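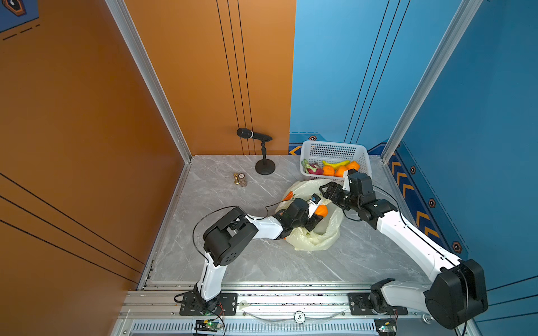 Free fruit between lectures: a report on the Phelan Building trial

Second year group project, Food and Consumer Studies
Group members: Norbert Lakatos, Themba Mathebula, Dayana Camacho
Supervisor: Magnus Baxter
Submitted 17 January 2023

1. Background

Students in the Phelan Building have most of their teaching between mid-morning and late afternoon, and many of them have no proper lunch break on at least one day of the week. The nearest place to buy food is the Cakum kiosk on the ground floor, which sells hot drinks, crisps, pastries and chocolate. It stocks a little fruit, but this is kept behind the counter and has to be asked for. The larger shop is on the far side of the ring road.

Our group wanted to find out whether students would eat fruit during the teaching day if it was free and easy to reach. We also wanted to know which fruit they chose and what made them leave the rest. There is plenty written about fruit schemes in primary schools, but we found much less about adults in colleges and universities, and most of what we did find was about price. We thought price was only part of it.

The project brief allowed each group to spend up to £1,000, with receipts. We spent nearly all of ours on fruit.

2. What we set out to answer

Would students take free fruit if it was put where they already walk past?

Does the place where the fruit is put make a difference?

Which kinds are taken first, and which are left?

Do people who take the fruit say they bought less from the kiosk?

3. How the trial was run

The trial began in the last part of September and ran for 8 weeks. Fruit was put out at 3 points in the building: the main entrance, the first floor landing outside the lecture theatres, and the study room at the back. Each point had a low table and a small card that said the fruit was free to students and staff. We did not put up posters, as we wanted to see what happened without any advertising.

Our supplier was Elleck, a wholesaler that already delivers to the university kitchens. They agreed to add our order to the morning van so there was no delivery charge. Every order had apples, bananas and some kind of orange or other citrus. We added pears for the first half of the trial and grapes for the second half, packed in small paper bags.

Themba put the fruit out each morning with whichever of us was free. Dayana collected what was left at the end of the day and wrote down the weight of each kind on a sheet. Weighing was quicker than counting and dealt better with the grapes. Norbert kept the spreadsheet and looked after the orders.

In the final week we handed out a one-page form at the start of lectures, with the lecturers' permission. We got 192 completed forms back. Dayana also spoke to Ewan Geddes, who manages the Cakum kiosk, at the start and end of the trial.

4. Results

4.1 Did people take the fruit?

Yes, though not straight away. In the first week a good deal came back, mostly from the study room. Several students told us later that they thought it was left over from an event or belonged to a particular course. From the second week on, the table at the entrance was usually empty by early afternoon.

We think the card was too small. We printed a larger one for the third week, and more was taken from all the tables after that, but we can't say how much of this was down to the card. People had also had time to get used to the fruit being there.

4.2 Where it was taken

The first floor landing did best over the trial as a whole. Students wait there before lectures with nothing to do for a few minutes, and several people on the forms said they only took something because they were standing beside it. The entrance was close behind. The study room was a long way below the other two, even though students spend much longer in it.

We had expected the study room to do well. The forms gave us some idea of what went wrong. Students said they did not like eating noisy food in a quiet room, and apples were mentioned more than anything else. Others did not want sticky hands near a laptop. One person wrote that walking across the whole room to get a banana felt like being on stage.

4.3 Which fruit was taken

Bananas went first at every table and on nearly every day. The grapes went almost as quickly once we brought them in. Apples were steady. Pears were often left until they had gone soft, and we should have stopped ordering them sooner than we did.

The citrus fruit gave us the most to think about. On the forms, oranges came second to bananas when people were asked which fruit they liked best, but a lot of them came back at the end of the day. The reason given again and again was peeling.
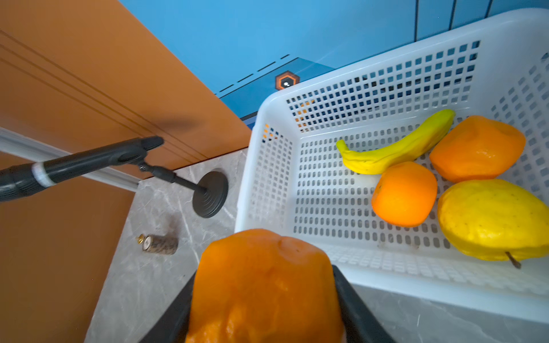

People said a thick skin takes too long to get off, the juice gets on notes and sleeves, and there is nowhere to put the peel. In the second half of the trial we changed part of the order to easy peelers and put a food waste bin next to each table. Far less citrus came back after that. As we made both changes in the same week we can't separate them, and this is something Magnus Baxter pointed out to us at the time. We were short of weeks and went ahead anyway.

Condition mattered as well. A fruit with a mark or a dent on it would stay on the table all day while everything near it went. Norbert tried turning the marked side down, and it made no difference that we could see, as people pick fruit up and look at it before they choose. We cut up some of the marked apples for a group meeting and they were fine to eat.

4.4 The effect on the kiosk

Ewan Geddes did not think his sales had changed much overall. He felt he had sold fewer pastries in the late morning, but he had also changed his pastry supplier that term, to a firm called Plullia, and some students had told him they liked the old ones better. He was not able to give us sales figures, so we have only his impression to go on.

On the forms, just under half of those who had taken fruit said they had bought less from the kiosk on those days. The rest said they ate the fruit as well as whatever they would normally have bought. We would treat both answers with some care. People are not very good at remembering snacks, and some may have put down what they thought we wanted to hear.

5. Problems during the trial

Deliveries. The van came late on a few mornings and the fruit missed the first lecture. Those days are marked on the sheet and we left them out when comparing the tables.

Ripeness. Bananas arrived either green or already spotted, and there was not much we could do about it. Keeping them apart from the apples overnight helped a little.

Large helpings. Now and then a table was cleared within an hour of being filled. We do not know whether this was one person or many. We thought about a 'one each' notice, but decided that it might put off the people we most wanted to reach.

Storage. We had the use of a cupboard beside the first floor kitchen. It has a hot pipe running through it, which we only noticed after losing a tray of pears.

Fruit flies. These turned up with the food waste bins and went away when the bins were emptied at lunchtime as well as in the evening.

6. Limits of the work

The trial took place in one building during one autumn term. We had no second building to compare it with, so we can't say what students there would have eaten without us. The forms were filled in by people who came to lectures in the final week, and those who stay away from lectures may well eat differently. We did not ask about allergies or diet, and two people wrote in the margin that we should have.

Weighing what was left tells us what was taken from the tables, but it does not tell us what was eaten. Some fruit was found in lecture theatres with one bite out of it.

7. Recommendations

If the department wants to carry on with something like this, we suggest the following.

Keep one table on the first floor landing and one at the entrance, and drop the study room.

Order mainly bananas, apples and easy peelers. Grapes are popular but bagging them takes up most of a morning.

Put a food waste bin beside each table from the first day, and have it emptied twice a day.

Use a large, plain sign saying that the fruit is free and who it is for.

Ask the kiosk to move its own fruit to the front of the counter. Ewan Geddes said he was willing to try this, and it would cost nothing.

A follow-up project could test the bins and the easy peelers one at a time. It would also be useful to run the trial in the spring term, when there is less choice of fruit and more students are in the building for revision.

8. Who did what

Norbert Lakatos: orders, budget, spreadsheet, sections 3 and 4.
Themba Mathebula: setting out, signs, the form, sections 1, 2 and 5.
Dayana Camacho: weighing, kiosk interviews, sections 6 and 7.

We would like to thank Magnus Baxter for his comments on the first draft, Ewan Geddes for his time, and the drivers at Elleck who carried the trays up to the landing when the lift was out of order.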